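Oksanen Returns Register

README and data card, version 2
Last edited Sat 14 July

What this is

The Oksanen Returns Register is a table of museum and church objects that were stolen, sold or otherwise mislaid and later handed back to the place they came from. Each row is one object and one return. If an object was returned, stolen again and returned again, it gets two rows, and yes, that has happened, to the same brass lectern.

There are 1,629 rows. They were compiled from press notices, auction withdrawals, museum annual reports, court filings where they were public, and the back pages of parish newsletters, which are a better source than you would think and much worse proofread.

The register was started by Jonalyn Pangilinan as a spreadsheet to settle an argument at the Birkau museum over whether small returns ever make the news. It did not settle the argument. It is now kept by Jonalyn, Kieran Rudd and Yu-ting Tai, with Thanasis Margaritis handling anything that involves Greek, Latin or a lawyer.

What this is not

It is not a list of stolen objects. If you are trying to check whether the bronze goat you bought on vacation is wanted, please use one of the official databases and please do not email us photos of the goat.

It is also not a legal record. "Returned" in this register means that someone said in writing that the object was back. We have not gone around to check that it is on the shelf.

Files

returns.csv is the main table, one row per return.
sources.csv has one row per document, linked to the main table by source_id.
notes/ holds the free-text notes that were too long for a cell. The limit for a cell is 3,000 characters. Kieran set that limit after opening the Hadside altarpiece entry on a laptop that never fully recovered.
CHANGES.txt is a list of changes, kept with varying degrees of enthusiasm.

All files are UTF-8. Fields are separated by commas, and text that contains commas is in double quotes. If your place names come out as a row of question marks, your spreadsheet program has opened the file as something else and you should import it by hand and pick the encoding yourself.

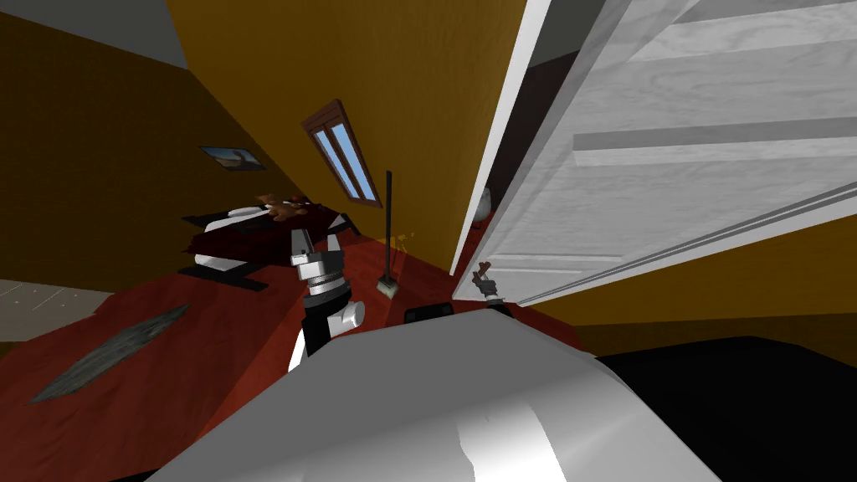

Dates are the part most people get wrong, so read this section even if you skip the others. There are three date fields and they mean different things. date_lost is the earliest date on which anybody noticed the object was gone, which for some storerooms is decades after it left. date_found is when it turned up, usually in a sale catalog. date_returned is the date of the handover, if there was a ceremony, or the date on the shipping paperwork if there wasn't. Where a press notice only says "this week," we use the date of the notice and put a w in date_flag.

Please don't subtract date_lost from date_found and publish the answer as how long the object was missing. One reader did this and produced a very handsome chart of when museums do their inventories.

Main fields

return_id: Our number. Never reused, including for rows we later deleted in embarrassment.

object_label: What the object is, in plain words. "Marble head" and not "important marble head." Every head in an auction catalog is important.

object_type: One word from a fixed list. The list is in the first lines of CHANGES.txt, a place that made sense at the time.

material: As given by the source. If the sources disagree we keep both, separated by a slash. We do not resolve stone against marble. We have tried and friendships suffered.

origin_place: The town or site the object was taken from, in the spelling used there now. Old spellings are in the notes.

holder_before_return: The last holder named in writing. Private people are entered as "private" even when the newspaper printed the name and a picture of the house.

route: How it came back. Values are court, seizure, settlement, gift, purchase, and doorstep. The last of these is for objects left outside the building with or without a note. It started as a joke value and is now used far too often to remove.

price_asked: The estimate or asking price at the sale where the object surfaced, in the currency of the sale. Empty means we don't know. Zero means somebody was giving it away.

confidence: high, fair or low. See the next section.

How rows get in

Somebody finds a notice. Somebody else, who must be a different person, looks for another source that does not copy the first one. This is harder than it sounds. A single press release will be rewritten by any number of news sites, each adding a small error of its own, and by the end of the day a vase has become a pair of vases and changed century.

If there is a second independent source, confidence is high. If there is only one but it comes from the institution itself, confidence is fair. Everything else is low. Low rows stay in the table. You are welcome to filter them out, but you will lose most of the doorstep returns, and those are the ones people read aloud.

When two editors disagree on a row, Yu-ting decides. She has asked us to mention that she did not volunteer for this.

Known problems

The coverage is lopsided. We read the languages we read. Rows from places with a busy local press are plentiful and rows from places without one are scarce, and the difference says very little about who loses or returns what.

Coins are a mess. A hoard returned in one box is one row. The same hoard returned coin by coin over many years is a great many rows, and in the Brindham case we gave up and entered it as a single return with a date range in the notes. If you are counting objects, leave coins out or read every coin note first.

Archives and books are mostly missing. We decided early on to leave paper to people with more patience. A few maps got in because they were framed.

The word "repatriation" is used in the sources for a return across a border, for a return across a county, and once for a return across a parking lot. We do not use it as a field value.

Some press notices announce returns that then stall. We try to follow up, and when a return falls through we set status to stalled and leave the row in place. Expect some rows to be wrong about this at any given time. Nobody sends out a press release about a crate sitting in a customs shed.
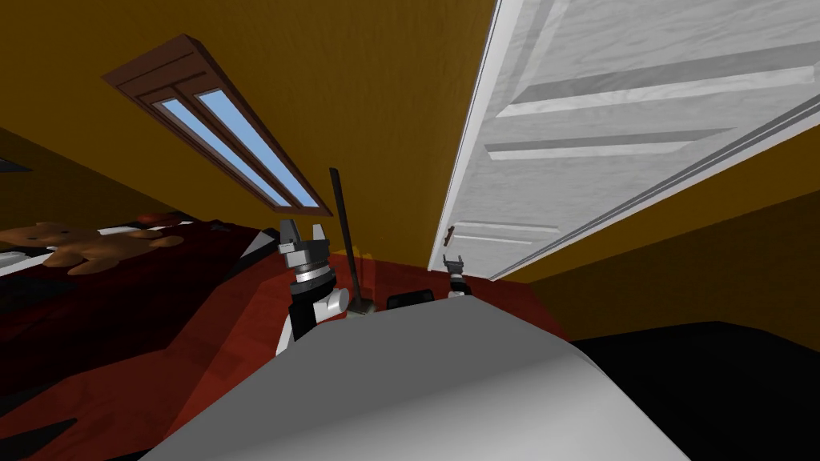

A rendered room with two robot arms and a skylight window.

Changes since the first version

Duplicates were merged in January, mostly cases where a statue had been entered under the name of the god and also under the name of the emperor who borrowed the pose. Thanasis did these by hand and would like it known that he was right about the Hercules.

The field once called owner is now holder_before_return. Several lawyers wrote to us about the old name, all of them polite, one of them at length.

The country field has been dropped. Borders move, and every fix we made brought mail from a new direction. Use origin_place and your own map.

Prices are no longer converted to dollars. The old converted column used the exchange rate of whatever day the editor happened to be working, and it should not be quoted. If you have already quoted it, we are sorry, and we would sooner not hear where.

Using the data

You can use, copy and change the register for any purpose, paid or unpaid, as long as you name it and say which version you used. The documents behind it belong to whoever published them. We link to them and do not host copies.

Suggested credit: Oksanen Returns Register, version 2, edited by J. Pangilinan, K. Rudd and Y. Tai.

The name comes from the filing cabinet. It was labeled Oksanen when we got it, the key was missing, and by the time it was open everybody was calling the project that.

Please take care with the notes. They sometimes repeat what a source said about a dealer or a collector, and a source can be wrong, or angry, or both. A holder being named in this table is not a finding that they did anything. Most of them seem to have inherited something ugly and found out late what it was.

Corrections

Send corrections to the editors with the return_id in the subject line and a link or a scan of whatever proves us wrong. Memory alone is not enough, though Florencio Esteban's has been right often enough that we now go looking for the paper when he writes.

Corrections go into the next version. We don't patch the current files, so that two people using version 2 are looking at the same mistakes. If the error could hurt somebody, say so in the first line and we will pull the row the same day and sort out the rest afterward.

New returns are welcome too. Send the notice itself and the date you found it. Parish newsletters can be sent whole. We'll read the recipes as well.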